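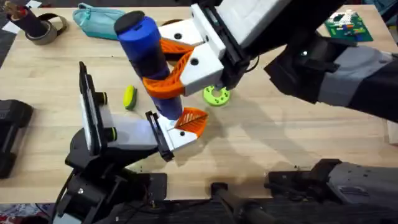
第14章 持有成本:船买回来以后的账

学习目标

读完本章,读者应当能够:
区分游艇的购置成本与持有成本,并说明两者为什么常常被故意混在一起;
列出一艘中型机动游艇的主要年度支出科目,并分清固定支出与随使用量变动的支出;
读懂一份泊位合同中关于计费长度、水电和季节附加费的条款;
为一艘给定的船编制年度预算草案,并留出一笔合理的应急金;
在船东问“能不能少花一点”的时候,给出一个既不得罪人也不撒谎的回答。

先修内容:第6章(船体材料与老化)、第11章(船级与登记)。跳过第11章的读者多半也能读懂本章,只是到了保险一节会觉得作者在说外语。

14.1 一艘船与它的第一年

Dhanial号是一艘二手机动游艇,总长14米,玻璃钢船体,双柴油机,两间客舱,成交价600万元。卖方在广告里写的是“随时可以出海”,这句话在成交当天是成立的。买方此前没有船,但有一个关于船的想法:天气好的时候开出去,天气不好的时候请朋友到船上喝酒。他把预算的绝大部分用来买船,剩下的打算用来买酒。

船停在Zastisville的Sindine码头。接手后的头一个月,船东收到的账单依次是:泊位押金和首季泊位费、保险费、过户与登记手续费、一份由码头推荐的基础保养报价,以及更换救生筏检修标签的通知。救生筏的那一份他起初以为是寄错了,因为他不知道船上有救生筏。它装在飞桥后面的一个白色硬壳里,他一直当那是空调外机。

第二个月,船底要清理。第三个月,发电机在一次聚餐中途停了下来,客人们在烛光里吃完了冷掉的龙虾,都说很有情调。修发电机的人来了以后发现,海水泵叶轮已经老化得像一块饼干,并顺便指出主机的叶轮大概也是同一年装上的。船东问为什么不早说,对方回答说早的时候还没人请他来。

到年底,船东请码头办公室打印了一份全年往来明细。他看完以后问了一个问题:这些钱里面,哪些是倒霉,哪些是本来就该有的?

这是个好问题,本章余下的篇幅都用来回答它。先把答案的大意放在前面:龙虾那一顿可以算倒霉,叶轮不算。叶轮是橡胶件,写在发动机手册的定期更换表里,位置相当靠前。

14.2 为什么要单独讲持有成本

游艇行业的宣传材料谈到价格时,指的几乎总是购置价格。这可以理解。购置价格是一个数字,印在纸上很体面;持有成本是一叠单据,印在纸上像一份病历。销售人员并没有义务主动打开这叠单据,而初次购船的人往往也不愿意看,两方在这一点上配合得相当默契。

坊间流传着一条经验法则,说持有一艘游艇每年的花费是船价的某个固定比例。这条法则的好处是好记,缺点在于船价会跌,而泊位费不会跟着跌。一艘旧船成交价只有新船的一小部分,它占用的水面却一寸也没有变短,船底要刷的面积也一样大,轮机舱里需要伺候的东西只会更多。照比例推算,越旧的船应该越便宜养。任何养过旧船的人听到这里都会放下杯子。

因此本章不采用按船价取比例的算法,改为逐科目编列。做起来麻烦一些,结果也没有那么好看,但年底对账时争吵较少。

从事经纪、码头管理或船舶代管的读者,应当把本章当作工作内容来读。船东在第二年把船挂出去转卖,原因里面很少有“不喜欢大海”。更常见的情形是,他在第一年里反复收到事先没有人提过的账单,每一张都合理,加在一起就不合理了。一份在签约之前就编好的预算,可能会吓走一部分买家,留下来的那些会比较好打交道。

14.3 支出的两种性格

把全年支出摊开,可以按一个简单的标准分成两堆:船一整年不离开泊位,这笔钱还付不付?

仍然要付的,称为固定支出。泊位费、保险费、登记与年检、防污漆、牺牲阳极、救生设备检修,以及代管合同里的基础服务费,都属于这一类。船东常常对此感到不公平,觉得船没有动就不该花钱。海水并不知道船有没有动。藤壶尤其喜欢不动的船。

船动了才付的,称为变动支出。燃油、机油与滤芯(按运行小时更换的部分)、临时雇用的船长与水手、外港过夜费、淡水、食品饮料,以及靠泊时碰坏的东西,都归在这里。最后一项有时金额不大,但情绪成本很高,本教材不予量化。

有几个科目性格不太稳定,放在哪一堆都说得通。机油就是典型:手册通常规定按运行小时更换,同时又规定即使没有达到小时数,每年也要换一次。船东如果一年只出海几回,他换掉的机油几乎是新的。劝他不要换,是拿发动机去省一桶油的钱;劝他换,他会问为什么要把新油倒掉。编预算时一律列入固定支出,解释工作留给轮机师傅去做,他们的语气比较有说服力。

空调也值得提一句。岸电接着,空调开着,船一动不动,电表在走。有些船东把船当作一间带引擎的客房,全年变动支出里最大的一笔竟然是空调用电。这类船从成本结构上看更接近公寓,区别在于公寓的地板下面不需要排水泵。

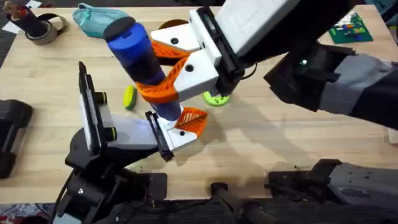

图14-1 两条机械臂在浅色木桌面上共同扶住一只直立的蓝色圆柱形瓶子。

14.4 泊位费:你租的到底是什么

对大多数船来说,泊位费在固定支出里排得很靠前,合同也最值得细读。Sindine码头共有100个泊位,采用的是一套相当常见的格式合同。下面借它来说明几个容易看漏的地方。

先看计费长度。登记证书上的长度、广告上的长度和码头用卷尺量出来的长度,可以是三个不同的数字,而且通常一个比一个长。码头关心的是船占了多少水面,所以船尾的游泳平台、船头伸出来的锚架、挂在吊臂上的小艇,统统要算。Dhanial号的前任船东加装过一个外伸的船尾平台,用来晒太阳。新船东从来没有在上面晒过太阳,但每个季度都为它付一次泊位费,因为加上它以后,船正好落进了更长一档的计费区间。

再看宽度。单体船一般不必操心,双体船就要问清楚是按一个半泊位收还是按两个泊位收。有的合同在这里写的是“由码头酌定”。凡是看到“酌定”两个字,都应该在签字之前请对方先酌一次,并把结果写下来。

水电通常另计。计量方式有装表和包干两种。包干对空调常开的人有利,所以越来越少见。如果是装表,交船当天要和码头一起抄一次表底,拍照留存。这一步做起来费不了多少工夫,省掉它的人后来往往花一个下午在办公室里讨论前任船东的热水器。

季节附加费的逻辑与酒店相近。旺季的泊位贵,淡季的便宜,签全年的合同取中间。船东有时会盘算在淡季把船开到别处去省钱,账面上成立,但要把往返的燃油、船员工资和外港的押金一起算进去。多数情况下算完就不去了,少数去了的人也不大愿意谈这件事。

泊位合同里还有一类条款涉及台风等恶劣天气。常见写法是码头有权要求船舶撤离或加固,费用由船东承担,逾期不办的由码头代办,费用仍由船东承担。请注意这两种情形的费用并不相同。代办的缆绳,似乎总是用更贵的料子编的。

14.5 水线以下

船东看得见的部分,他自己会催着修。本节谈他看不见的部分。

防污漆的作用是让海洋生物不愿意在船底安家。它会慢慢消耗,消耗完了就要重新上坞涂刷。间隔取决于水温、船的使用频率和漆的种类,停在温暖而平静的港湾里的船最费漆,恰好大家也都喜欢把船停在温暖而平静的港湾里。

上坞的报价单要逐行看。Flivamix船厂是Zastisville港区里承接中小型游艇上坞的一家,它的报价分为吊船、冲洗、打磨、遮蔽、底漆、面漆、坞位日租和下水几行。其中坞位日租最容易失控。船在岸上等一个零件,每等一天就付一天的租金,而零件在路上是不着急的。有经验的代管公司会在上坞之前先做一次水下检查,把可能要换的阳极、轴封和螺旋桨配件提前订好。这样做仍然会漏掉一样东西,只是漏掉的那一样通常比较便宜。

牺牲阳极是一些装在船底和传动部件上的金属块,职责是先于别的金属被腐蚀掉。它们消耗了,说明在正常工作;消耗得太快,说明附近有杂散电流,可能来自自己的船,也可能来自邻居的船。查清楚来源需要一位懂电的技师,以及一位好说话的邻居。如果一年下来阳极完好如新,也不要高兴,先去查它有没有接好。更有一种情况是有人把漆刷到了阳极上面,这样的船底看上去特别整洁。

通海阀常年不动就会卡死。检查的办法是每个月把它们都开关一遍,整件事不花什么钱,需要的是有人记得。本教材建议把它写进代管合同的例行项目里,并要求每次签字。签了字不等于真的拧过,但至少拧不动的时候知道该问谁。

14.6 保险这一行不要只填一个数

预算表上的保险往往只占一行,背后却有好几个决定要做:船壳险按约定价值还是按市场价值投保,免赔额定在哪里,航行区域画到哪里,谁可以驾驶,恶劣天气季节船停在何处。每一个决定都会改变保费,也都会改变出事以后能拿到什么。

第一次投保的船东喜欢在两个地方省钱。一个是把航行区域画小,理由是“反正不会去那么远”。另一个是把免赔额定高,理由是“小事我自己来”。两样都可以做,条件是记得自己做过。夏天朋友一起哄,船就开到那么远了,到了以后又撞了一下,这一下说大不大,刚好略低于免赔额。

保险公司可能要求提供近期的检验报告。对旧船而言,这份报告里的“建议事项”值得注意。它们读起来像建议,到了理赔的时候会变得像规定。编预算时应当把报告里的每一条建议都折成一笔支出,暂时不做的也要注明推迟到什么时候。用“以后再说”作为期限的,视同没有注明。

14.7 应急金,以及怎样提起它

前面各节的科目加总之后,还要再列一行应急金。它的金额没有公认的算法,要看船龄、发动机小时数、前任船东的保养记录,以及这些记录是用同一支笔一口气补写的,还是各个时期的笔迹都有。记录齐全的船,应急金可以少列;记录特别齐全而且纸张特别新的,应当多列。

船东对这一行的反应往往是:既然不知道会坏什么,为什么要先留钱?合适的答复是请他回忆第一年的账单里,有几张是事先知道的。没有第一年可回忆的新船东,可以请他读一读本章开头的Dhanial号。

应急金当年没有用完,不要退回,结转到下一年。发动机大修、柚木甲板更换和电子导航设备换代都属于隔许多年才来一次的支出,来的时候不会分期。把结余攒着,到时候可以少打一通很难开口的电话。

读者会发现,本章到此为止还没有给出一张填好数字的预算表。各港口收费差别很大,抄来的数字只在抄的那一天可靠。14.8节提供空白表格与填写说明,14.9节用Dhanial号第二年的资料做一遍完整的演算,其中包括那个拆与不拆都要花钱的船尾平台。

课前准备

请在上课之前向本地任意一家码头索取一份泊位合同的空白文本,找出其中关于计费长度的定义,并与登记证书上的定义对照。如果码头不愿意提供,请记下对方给出的理由,课上会用到。

本章关键词

购置成本;持有成本;固定支出;变动支出;计费长度;坞位日租;牺牲阳极;约定价值;免赔额;应急金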